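Ticket 3416: left gripper lets go early on soft items
Opened by: Yesenia Marulanda
Date: 27 March 2018
Status: open

1. What's happening
Hi all, me again, sorry! The left gripper on the Jirkel pair has started opening by itself partway through a lift. I had 19 tries at the sock pile this morning and it dropped the sock on 17 of them, always before I got it over the box. The other 2 went in fine, which is almost more annoying. No error code, no beep, the fingers just ease apart. I was using the usual sorting table, with the socks bunched up against the bath pouf and the sponge and green cloth next to them.

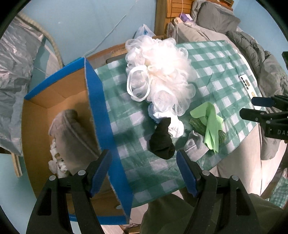 2. What I've tried
Restarted it (twice). Wiped the blue pads with a damp cloth and let them dry, no change. Swapped the cables left to right and the fault stayed with the left one, so I think we can rule the cable out. It holds the sponge all day long, it's only thin, floppy stuff that goes.

3. What I think it is
My money's on the grip threshold. Bråten pushed the Homeo update in February and I never checked the settings afterwards (my fault). Could someone at Stoltus send me the old values? I've switched the left one off until I hear back.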